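Dish soap

Dish soap (or washing-up liquid, if you grew up with my grandmother) is a detergent made for cleaning plates, pans and cutlery by hand. I've been adding to this entry since April and I still keep finding things I want to put in, so bear with me!

What it is

Strictly speaking, most dish soap isn't soap. True soap is made from fat and an alkali, and it leaves a scum in hard water. The stuff in the squeeze bottle is mostly water plus surfactants, which are molecules with one end that likes water and another that likes grease. The greasy end grabs the oil, the other end hangs on to the water, and off it all goes down the drain. I think that's pretty wonderful for something I buy next to the sponges.

Before the bottle

People scrubbed with sand, wood ash, and washing soda long before anybody sold a liquid. My friend Estela Núñez grew up in Orellana, and her family kept a tub of hard green paste by the tap that you rubbed with a wet cloth. She swears it beat anything liquid. I tried a tub of Losunance paste on her advice and it lasted me 24 weeks - I was sorry to see the end of it.

Foam

Foam doesn't do much of the cleaning. Makers add foam boosters mainly because we like to see bubbles, and because fading suds are a handy hint that the water is full of grease. Low-foam kinds work fine, though I admit I don't enjoy them as much.

How much to use

Less than you think. Two small squirts will do a sinkful, and for a burnt pan I fill it with hot water, add a little soap and leave it for up to 30 minutes while I do something nicer.

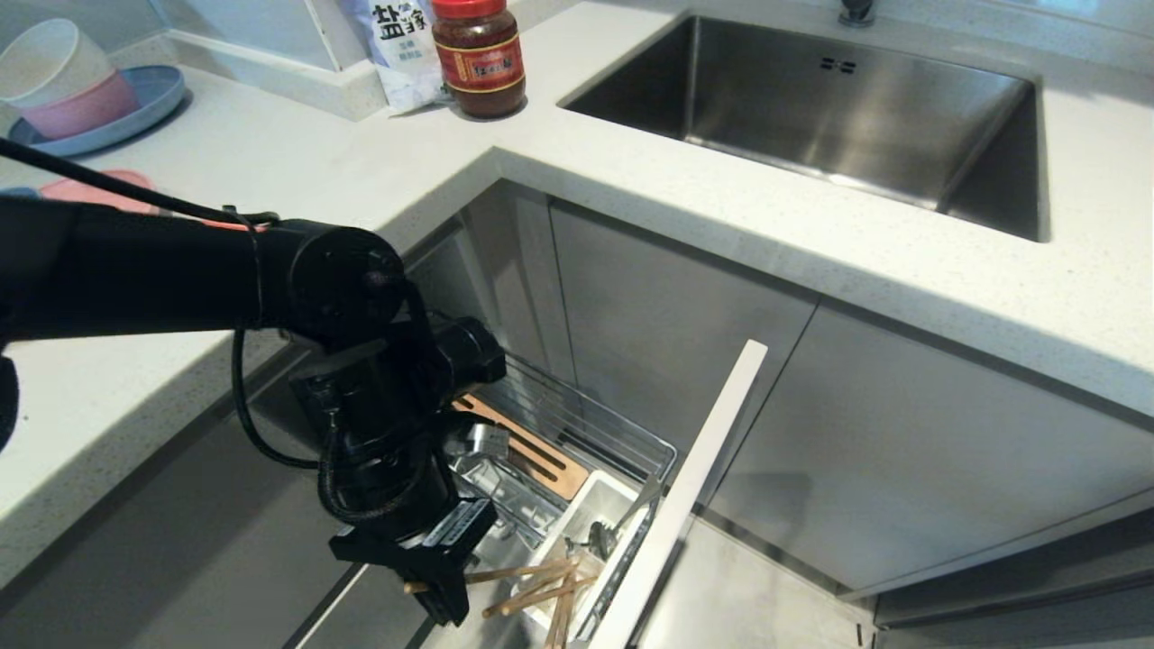
Order matters too. Glasses go first while the water is clean, then cutlery, then plates and bowls, with greasy pans at the very end. Olga Daza, who taught me to cook, did it exactly the other way around and we argued about it most Sunday evenings (fondly, I should add). Rinse in warm water if you can, and let things drain on a rack.

See also: Washing soda, Surfactant, Sponge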